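The Long Argument Over a Short Delay

Zorica Petek keeps a log file open on her second monitor the way other people keep a window open, for air. It scrolls all day. Most of it says that nothing is wrong, in several thousand lines an hour, and she reads it anyway.

The software is called Tarkier, and it sits between a camera at a robot's wrist and the motors that close its fingers. Pluleo, the company that pays for it, describes it on its website as a "reactive manipulation layer." Petek calls it the middleman. It takes a guess from the perception code about where a thing is, takes a wish from the planner about where the hand should go, and tries to keep the two on speaking terms.

For most of last year they weren't. The planner would ask for a position and get one that was 180 milliseconds old, which doesn't sound like much until you try to pick up something breakable with it. The perception team said the planner asked too often. The planning team, which at the time was Ebbe Nyberg and a whiteboard, said perception answered too late. Both kept charts. Both sets of charts were correct.

"We had a meeting about timestamps that lasted 90 minutes," says Nyberg. "I left with less of an idea what time it was."

The fix came from Sunita Katiyar, who had been hired to work on something else. She noticed that each image was stamped when it reached the computer and treated by everyone downstream as if it had been stamped when the shutter opened. The arm, meanwhile, had moved. Her change was 2 lines long. The discussion attached to it ran to 159 comments, a good number of them about what to name the variable.

With the clocks agreed upon, other faults came out to be counted. The grip controller, it emerged, had been tuned on foam blocks, and foam blocks forgive a great deal. Harish Mittal rewrote it to close in small steps and check the motor current after each one, stopping at the first sign of push-back. It is slower. In early demos it was slow enough that visitors began talking among themselves, and one of them asked if it had crashed. Mittal took this as a compliment to its manners.

Then there is Clanside, the replay tool, which everyone on the team complains about and nobody will give up. It plays back a failed grasp with the camera view, the planned path and the finger positions lined up on one timeline, so that blame can be assigned to the nearest millisecond. Seema Rajput built the first version over a long weekend and has been apologizing for the color scheme ever since — it is mostly orange. She would like to rewrite it. She has been told she may do so after the next release, a date that moves with great smoothness.
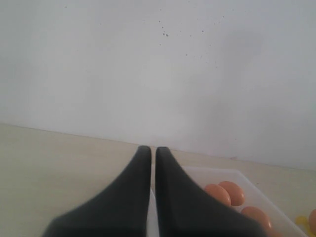 Petek, for her part, has no plans to close the log. The newest build writes half as many lines as the old one, and she finds the quiet suspicious. She has asked Katiyar whether some of the messages could be put back.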